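About Privby

Privby is a small checking house in Prillville. We write house rules for two-armed machines that work near people, and we test other people's rules to see whether they mean anything. Volkan Polat started the firm with Shiyu Li after both had spent too long reading safety manuals that seemed to have been written for a different machine. There are 5 of us now.

We don't hand out badges. Clients ask for one, and we tell them to look elsewhere. A sticker says that someone paid for a sticker. What we supply is a written record of what was tried, on which bench, under which rule, and what we would refuse to sign.

Our longest piece of work is the Rusavmont bench code, now 49 pages, which is more than we would like. It covers handling of soft goods by paired arms at a fixed table.

Pegging socks, Rusavmont bench code
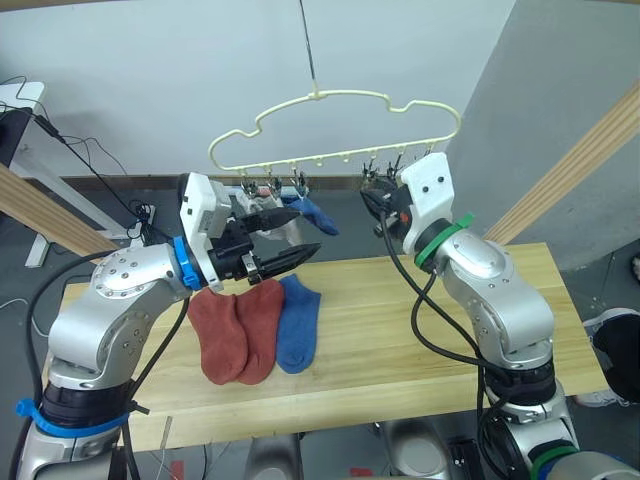
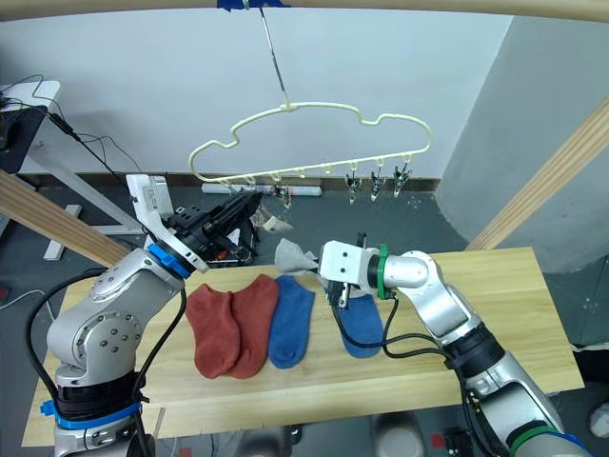
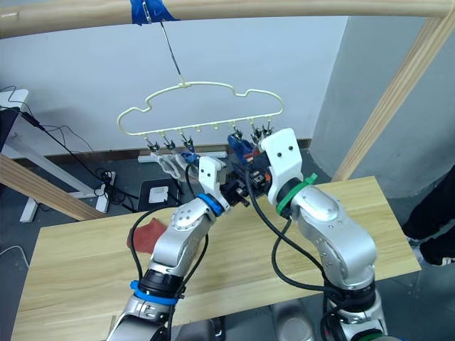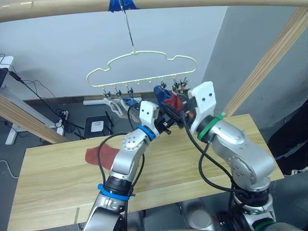
Most of the standards we are sent talk about speed and force and then stop. They have little to say about two arms sharing one small space, and we think that is where a rule earns its keep. When both grippers close in under the same hanger, as they do with the dark red cloth in the last picture, "keep a safe distance" is useless advice. The code has to name which arm may move first and which one waits. It also has to deal with dull matters such as cables. Ours run down the outside of the arms, and the code asks for them to be checked before every session. Coloured bands, blue on one arm and green on the other, let a person call out the right arm without stopping to work out whose left is meant.

We are wary of big numbers too. A supplier once offered us 4,000 clean runs as proof that its rules worked. We asked how a clean run was defined and got three different replies. Under our code, a run with no written definition of failure doesn't count.

Shiyu looks after the Zeng register, our list of clauses we have dropped and why. It is open to anyone who visits, and it gets longer each November when we go through the code line by line. Volkan handles bench visits and will argue about wording for as long as you let him.

Page last checked 14 January 2018.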